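How I Finally Got My Craft Room Under Control (and How You Can Too)

So last September I hit the point where I couldn't find my good scissors, bought a second pair, and then lost that pair too. I'm a paper crafter mostly, with a bit of sewing and a lot of half-finished kits, and my room is on the small side. What follows is the way I sorted it, in the order I did it, with the parts I'd do differently.

You'll need some empty boxes, a roll of masking tape, a fat marker, and a clear afternoon. I started at 9 in the morning and had to stop for dinner, so be kind to yourself.

Step 1: Get everything off your main table

I mean everything! The jar of brushes, the mail, the mug. My table had turned into a shelf, and I was doing all my cutting on a corner the size of a dinner plate. Put it all on the floor or the bed and leave it there for now. Don't sort yet. I tried sorting as I went and ended up reading old birthday cards for an hour.

Once the table is clear, wipe it down and let only one box at a time come back onto it. My friend Berenice Ibarra taught me that one (she runs a little bookbinding class and has strong feelings about tables), and it's the rule I've stuck to best. 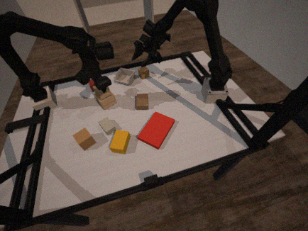 A light surface with a tan box among other objects.

Step 2: Sort by what you do

My first try was sorting by material, so all the paper went together, all the glue, all the ribbon. It looked lovely and it was a pain to use, as making one card meant opening five boxes. Second time, I sorted by activity. Card making got a box. Mending got a box. Gift wrap got a long flat one that slides under the bed.

If something belongs to two activities, buy or find a second one. I now own three glue sticks on purpose - before that I owned nine by accident.

Buttons were their own problem. My aunt left me a tin of them, and I decided to count, mostly so I'd stop buying more. There were 1,149. I kept 1,000 and gave the rest to Berenice for her class, and I have not missed a single one.

Step 3: Pick boxes that match each other

You don't have to spend much. I used the medium Plasteo boxes because the lids fit each other and they stack without sliding. Wendeo makes a shallower one that I like for stamps, but the two brands don't stack together, which I found out after I'd bought four. Measure your shelf first, and measure the depth too. I forgot the depth.

Skip anything with tiny compartments unless you really have tiny things. I filled one with brads and then never wanted to open it in case it tipped.

Step 4: Label the short side

Masking tape and a marker, that's it. Put the label on the side that faces you when the box is on the shelf, which sounds obvious, but I did all of mine on the lids and then stacked them. Write what you do with it ("wrap presents") and it'll be quicker to find than a list of contents.

Step 5: Think about where you stand

This is the part I skipped and had to come back to. Stand at your table and pretend to make something. What do you reach for? Those things go within arm's length, and everything else can live farther off. I'm right-handed, so my trimmer and my ruler are on the right now, and the trash can moved to the left where I don't kick it.
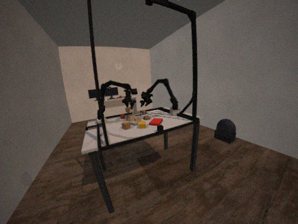
Check that you can walk to every side you use, too. I had mine shoved into the corner under the window and kept leaning over it to reach the back half, and my shoulders were killing me. Pulling it out a couple of feet fixed that. I lost the spot for the ironing board, so that hangs on the door now.

Height matters as well. If you cut standing up, you want the top somewhere near your hip. My neighbor Uriel Becerra cut me four wooden blocks to go under the legs and wouldn't take anything but banana bread for them.

Step 6: The five-minute reset

At the end of every session I set a timer for five minutes and put things back in their boxes. When it goes off I stop, even if there's still a pile. Most nights there isn't much of one.

The paper drawer still needs work. I have a pack of 200 sheets of cream cardstock from Magaña that won't lie flat in it, so for now it's leaning behind the door next to the ironing board. If you've got a good drawer for 12-inch paper, leave me a comment and tell me where you got it!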